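Two Arms, One Table: Build Gallery

Hiltham Shared Workshop / Projects / Two-Arm Table

We started this build in August in the back bay of the workshop, after Kyung-tae Nam brought in a pair of secondhand arms and asked if anyone wanted to help get them moving. Four of us did. The goal is plain: two arms, one on each side of a table, doing small kitchen jobs with ordinary things. Pouring is the first one. We are not there yet.

The arms run on a small control program Si-woo Cha wrote for an earlier project and named Kwak. Each arm has its own power supply and its own stop button, and there is a third button that cuts both. Leire Cabello made the mounting plates and drilled them twice, as the first set put the shoulders 18 mm too close to the table edge. Geum-ok Geum does the wiring and keeps the log, which stood at 1,272 runs when this page was last updated. A run is counted from the moment the arms leave their rest position, even if someone hits stop right after.

Newer work goes at the top of the gallery. Click a heading to see only that group. 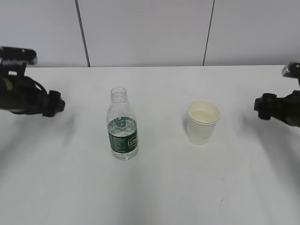
PICK AND POUR

Bottle on the left, paper cup on the right, one gripper for each. The cap is off the bottle. Both grippers are open space away from what they are meant to hold, and the shadows on the white top give our vision code more trouble than the clear plastic does.

Settings for this group: the left arm takes the bottle and the right arm steadies the cup. Speed is held to 70 percent of what we use for dry work. The grip force on the cup side is set low and we are still lowering it. Paper cups fold quickly once there is a dent in the rim, and a folded cup goes in the trash and gets noted in the log.

Lighting notes: we tried a single lamp, then two, then a sheet of tracing paper taped over both. The paper made the biggest difference. Lamps at 4,000 K, the same type as the rest of the bay, so the color doesn't shift when somebody turns on the overheads. Mal-soon Jin wants to try a gray mat on the table next. Leire is against it because a mat slides. We will probably test it with double-sided tape at the corners.

PARTS AND SOURCES

Arms: secondhand, sold to us by Birnus when they cleared out their training room. One elbow joint had play in it and was rebuilt with new bearings.

Gripper cables: replaced once on each side. Leave more slack than you think you need at the wrist. The first set was too short for a full turn and pulled a connector out.

Control box: a Fetix case with the fan moved to the side panel so it can sit under the table.

STILL TO DO

Write a proper calibration routine. At present we jog each arm to a pencil mark and type in the offset by hand, and it takes most of an evening if the table has been bumped.

Add a tray with a lip before anyone tries a full bottle.

Shorten the reset between runs. Si-woo has a version that sends both arms home at the same time, but they pass closer to each other than we like.

Workshop members can borrow the bay key from the front desk. Please leave the table where it is and check that both stop buttons are pressed in before you lock up.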